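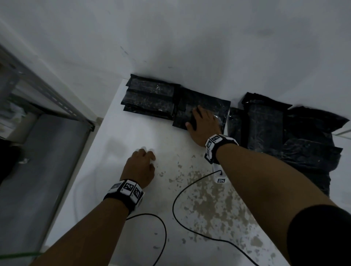 I have stayed in a good many holiday lets over the years, and I've come to think the best ones are a little bit plain. My sister-in-law, Frauke, disagrees (she likes a plunge pool and a pillow menu), and we argued it out very happily for most of our week at Skuvthorpe in February. Give me a white wall with a few dark scuffs low down on it, the sort you get where people have put their bags against it for years, and I feel at home before the kettle's on. A spotless wall makes me nervous -- I spend the whole stay carrying my suitcase at arm's length.

The brochures have gone the other way, I'm afraid. The last one I was sent had 36 pages and used the word "exclusive" on nearly all of them, and I couldn't find out from any of them whether there was a bread knife. We paid 334 pounds for our week, with a sloping floor and a door that needed a shoulder, and Omolara Yusuf, who lets the place, left us a list of walks in her own handwriting. I'd take that list over a plunge pool any day, and I've already asked her for the same week next year.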